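5 Jun 2024

Up at five again. No reason. Lay there doing sums about the roof until the sums got stupid, then came down and made toast. Rutdale quote came yesterday, 4,000 for the back half only, and the front half is the half that leaks. Rang them, got the nephew, he said he'd "look into it." Fine.

Knee bad on the stairs, ok on the flat. Still going to walk Saddle Loop with Keegan if it kills me. He wants to do the whole thing, 2,136 feet of climb, I looked it up. I said let's do the bottom bit and have lunch. He said lunch is at the top. Well that's Keegan Fraser all over, he said the same thing in April and then forgot the sandwiches.

Garden: beans up, all but the row by the fence. Slugs or the neighbor's cat or me planting them too deep, I was in a rush that day. Re-sowed. Lettuce is bolting already, seems early. Picked what I could and it's bitter, ate it anyway with a lot of dressing. Tomatoes need tying in and I've run out of string, ADD STRING TO LIST.

List: string, stamps, bread flour, the long screws, something for Mom's birthday. Not another scarf.

Called Mom at ten. Good mood. She's had the window open all week and is reading the Ouellet book, the one about the lighthouse family, says it's too long and won't stop reading it. Told me the whole plot up to page 500 and then said don't let me spoil it. Asked about the roof. I said it was in hand. Asked about my knee. I said it was in hand too.

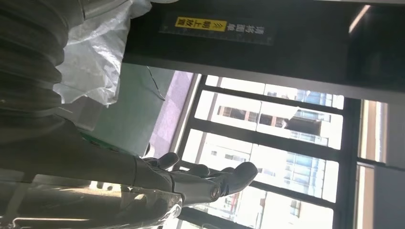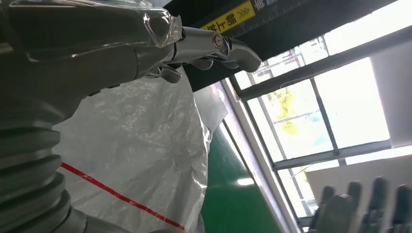

Afternoon went on the tax papers. Hate it. Shoebox method has failed again, half the receipts have faded to nothing, and I found one for a kettle I don't rember owning. Got as far as the car stuff and stopped. The car itself is making the noise again, only turning left. Drove to Prirken for the flour and planned it so it was mostly right turns, took twice as long. Flour up again. Bought two bags out of spite, which makes no sense.

Bumped into Hilary at the register and got roped into the bake table. Said yes before I'd heard the date. Must find out the date. Lemon bars probably, everyone does brownies.

Tried the new stuff on the bathroom grout, Hudulent, smells like a swimming pool. Did one corner. Corner now looks great and the rest looks terrible so I guess that's the weekend gone.

Money thought, writing it down so I stop chewing on it: if I put 700 a month away from now I could do the front half before the bad weather and the back half next year. That's with no car trouble. Ha. Could sell the piano. Haven't played since the move, it's a shelf really, it's got the ferns on it. But then where do the ferns go. And I'd miss it being there. Sat down and tried the one piece I used to know and my left hand still had most of it, right hand had nothing. The F above middle C sticks. Played for longer than I meant to and the potatoes boiled dry.

Supper: burnt potatoes, eggs, the bitter lettuce again.

Letter from Joan, four pages, mostly the hip and the new dog. She writes such good letters and I send back postcards. Owe her a proper one. Will do it tomorow with the stamps I haven't bought.

Wind getting up now. Bucket's under the bad spot in the front bedroom just in case, and the towel round it. Moved the bed over a foot so I don't kick the thing in the night like last time.

Reading: eleven pages, fell asleep, woke up, read the same eleven. Switching to the other one.

Teeth, then bed. Ring Rutdale before nine, ask for the uncle not the nephew.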